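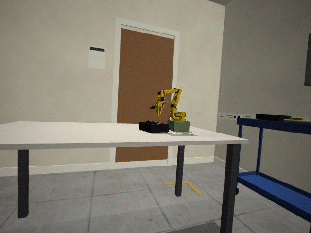
Moving in together when you both already own a toaster

When Hafiz and I finally put our two places into one, we had been seeing each other for four years and had never had a proper argument. Then we unpacked the kitchen. I still remember standing there at eleven at night in April, holding a colander, being completely furious about the colander. So these are the things that helped us, plus a few that friends swear by. Take what you like and leave the rest!

Do the doubles first

Before you unpack a single box, get all the doubles out on the floor together. Two kettles, two toasters, two sets of measuring cups, three potato mashers (two were mine, don't ask). Each of you gets one veto per category and you don't have to explain it. I vetoed his frying pan. He vetoed my kettle, and I sulked for an evening, and now I can't even remember what colour it was.

The losers go in a box with the lid taped down. Write the month on it and put it in the garage. Anything you haven't gone looking for in 30 weeks can go to the op shop. We went back for the second peeler and a big soup pot, and that was it.

Agree on one drawer each

I mean a drawer the other person doesn't tidy, sort, comment on or sigh at. Mine has string, birthday candles, takeaway soy sauce fish and a torch that sometimes works. His has batteries all lined up by size and a tape measure he won't lend. It sounds silly, but I lived alone for 13 years before this and I needed somewhere in the house that was still just a bit of a mess in my own way.

If you're short of drawers, a shoebox on a shelf does the job.

The dishwasher

Every couple I know has a dishwasher person and a not-dishwasher person. We tried taking turns and it was hopeless, he'd come along behind me and restack it. In the end we made it a rule that whoever cares most about the stacking does the stacking, and the other one always unpacks. I unpack while the kettle boils in the morning. Takes no time.

Cutlery goes in handles down, except knives. Give the filter a rinse once a week under the hot tap with an old toothbrush. If glasses are coming out cloudy, check the rinse aid before you blame anybody. I blamed somebody for most of a winter.

A whiteboard beats a text

We used to message each other about milk. Then one of us would be in a meeting, or the phone would be flat, and we'd end up with either four litres or none. Now there's a little whiteboard stuck on the side of the fridge with three headings: OUT, LOW and SOMEONE PLEASE. The last one is for jobs like the dripping tap or the light in the laundry. You write it up without a name on it, and whoever has a spare half hour rubs it off. I find I don't mind doing things nearly as much when I haven't been asked to!

Tie the marker on with string. We've lost so many.

Laundry for two people who do it differently

I wash everything together on cold. Hafiz sorts into piles like his mum taught him. We haven't solved this, we've just bought two baskets - his and mine - and sheets and towels go in with whoever is running a load. If you'd like to do the same, get baskets that look different from each other, and put a mesh bag in each for socks so they don't emigrate.

One thing I will pass on: a wool jumper should never be "helpfully" added to someone else's load. We lost a good one in the first month. It would fit a teddy now.

Talk about money for the boring stuff

We each put the same amount into a joint account on payday and everything for the house comes out of it, from bin bags to the plumber. The bit that made the real difference was agreeing on a number we'd check with each other about first. Ours is $2,000 for furniture and big appliances. Friends of ours in Orkham have theirs at $19, which I thought was a joke until I heard about the fish tank.

Keep the receipts in an envelope taped inside a cupboard door. Warranty cards too.

Sunny side, shady side

Bedding was a surprise. He sleeps hot, I sleep in socks. After a few nights of tug of war with the doona we switched to two singles on the one bed, with a light bedspread over the top so it looks tidy for visitors. I can't recommend this enough, truly. Wash them separately or the middle never dries, and hang them over two lines with a gap in between so the air gets through.

Also - get a lamp each, with a switch you can reach lying down.

When you're cross about the sponge

We have a thing now where either of us can say "is this about the sponge?" and the other has to stop and think. Mostly it isn't. Mostly it's that someone's tired, or work rang at dinner time, or we haven't sat down together in days. We put the kettle on and go out the back for ten minutes, even when it's cold.

Sometimes it really is about the sponge, mind you. Stand it on its edge so it drains, and throw it out when it smells. A bit of bicarb and hot water will buy you a few more days, but only a few.

Still working on

Where the car keys live. Whether the butter goes in the fridge in summer (it does). How many mugs two people need. If you've got a good way to store lids for plastic containers, please leave it in the comments, we've tried a dish rack, a magazine holder and a bucket, and I'm currently leaning towards the bucket.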